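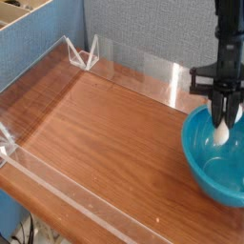
Teleoperation Program at Zostus Enters Second Stage

The Zostus Laboratory for Assisted Manipulation has completed the first stage of its program on teaching household tasks by remote control. The work began in July under the direction of Byung-chul Ham and covered the picking up and setting down of light, rounded objects at a tabletop station. The second stage opens on 29th October and will extend the same methods to tasks with more than one step.

In the first stage, operators guided the arm from a separate desk, using a hand controller and a live view of the table. Each attempt was stored together with the operator's commands and the position of the arm, so that the complete movement could later be used for training. A total of 2295 attempts were recorded. Of these, 195 were set aside during review, most of them on account of pauses in the middle of a movement or a late release of the gripper. The remainder have been passed to the modeling group.

The laboratory selected bowl tasks for this stage on the advice of Da-eun Ahn, who leads operator training. Placing an object in a bowl requires the operator to judge height from a limited view, to keep the fingers clear of the rim, and to open the gripper at the right moment. New operators tend to release too early. Following a revision of the training schedule, each operator now completes 30 practice attempts before any recording is kept, and reviews a portion of them with a senior colleague.

Two changes to procedure resulted from the first stage and will remain in force. Operators are asked to return the arm to its starting position at the end of every attempt, including attempts that fail. Failed attempts are to be labeled and kept, and are no longer deleted at the desk. The modeling group requested the second change after finding that a clear record of errors helped in comparing one version of the trained controller with the next.

The second stage will be carried out jointly with the Pledosstead Institute, which operates a similar station and will record the same tasks under its own lighting and with its own operators. Both sites will use the Joo software package for recording and playback. The partners have agreed on a common list of 78 tasks, beginning with moving objects between two bowls and continuing to opening containers, sorting, and clearing a work surface. Some tasks will also be taught by hand, with the operator moving the arm directly, in order to compare the two methods on equal terms.

Staff members who wish to train as operators may apply through the Ustitz office. Previous experience with robots is not required. Applicants should be able to attend two sessions a week for the length of the training period and should obtain the consent of their supervisor before applying. Questions concerning access to the recorded material should be addressed to Byung-chul Ham.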